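Setting up a winter feeding station and keeping a usable count log

This guide covers siting, mounting and stocking a small feeding station for seed-eating birds, and recording visits in a form that can be compared from one winter to the next. It assumes a suburban or semi-rural lot with at least one conifer or dense shrub and a view of the station from indoors.

Materials

Steel pole, one-piece or sectional, long enough to stand 1.5 m clear once set
Stovepipe baffle, 15 cm diameter or larger
Tube feeder with metal ports
Hopper or tray feeder with a drained floor
Suet cage
Black oil sunflower, nyjer, plain suet
Stiff bottle brush and unscented bleach
Notebook or spreadsheet

Siting

Place the pole 3 m from the nearest cover. Closer than that and squirrels will jump across above the baffle. Much farther and small birds are exposed on the approach when a hawk is working the neighbourhood.

Windows are the second constraint. Feeders should be within 1 m of the glass or more than 10 m from it. The intermediate distances produce most of the strikes. If the only workable location falls in that range, apply exterior markers in a 5 cm grid before hanging anything.

Check the prevailing wind. A tray feeder facing northwest in an open yard will be scoured clean by morning.

Setting the pole

Dig or auger to 45 cm before the ground freezes. In clay, go to 60 cm. Backfill with the excavated soil in lifts and tamp each one. Concrete is unnecessary for a single pole and makes relocation difficult. Mount the baffle with its top edge at 1.2 m and leave it free to wobble.

Hang the tube feeder and suet cage on opposite arms to balance the load. The tray goes on the top flange.
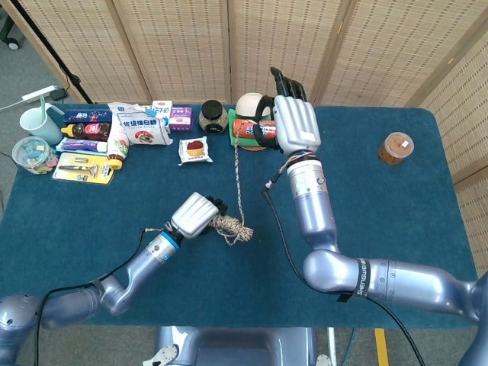

GOKHAM, March

Revised for the current season. The hanging line section now recommends wire for all permanent installations, and the cleaning interval has been shortened.

Hanging lines

Where a feeder is suspended from a branch instead of a pole, use coated wire of at least 2 mm. Natural fibre cord holds water, freezes stiff and is chewed through in short order. Nylon monofilament is a snagging hazard and should not be used at all. Fit an inverted dome baffle directly above the feeder and leave 50 cm of clear wire above the dome.

Stocking

Fill the tube feeder with black oil sunflower. It is taken by chickadees, nuthatches, finches and grosbeaks and leaves less waste than mixed seed. Most inexpensive blends are bulked with red milo, and eastern species leave it on the ground, where it attracts rats.

Nyjer goes stale. Buy it in quantities you will use within six weeks and discard anything that has clumped. Siskins and redpolls will ignore a full feeder of old seed.

Put out suet only while daytime highs stay below 10 degrees. Above that, ordinary suet softens and can foul feathers.

Cleaning

Empty and scrub every feeder once every two weeks, weekly in mild wet spells. Soak for ten minutes in one part bleach to nine parts water, rinse, and dry completely before refilling. Rake hulls from under the pole at the same time.

If you see a bird that is fluffed up, lethargic or crusted around the eyes, take all feeders down for two weeks and clean them before rehanging.

Recording counts

Record the highest number of each species in view at one time. Do not add successive visits together, as the same chickadee may come back dozens of times in an hour. Use a fixed period, for example 8:00 to 8:30 a.m. every Tuesday, and enter zeros as well as positive counts.

Each row needs five fields: date, start time, species, maximum count, and weather. Snow depth is worth a sixth column. Keep feeder changes on a separate sheet.

The Zirkbridge station has been logged on this system for several winters and now holds 2988 rows, of which 871 are black-capped chickadee. The Ranasinghe Road station uses the same layout, so the two files can be merged without editing. Files exported from Prollix need the date column reformatted to year-month-day first, or rows will sort incorrectly.

Common faults

Birds absent for the first weeks: normal at a new station. Leave it stocked and do not move the pole.

Seed caking at the bottom ports: drainage holes blocked. Clear with a skewer and check the lid seal.

Pole leaning after thaw: frost heave. Reset at greater depth once the ground has drained.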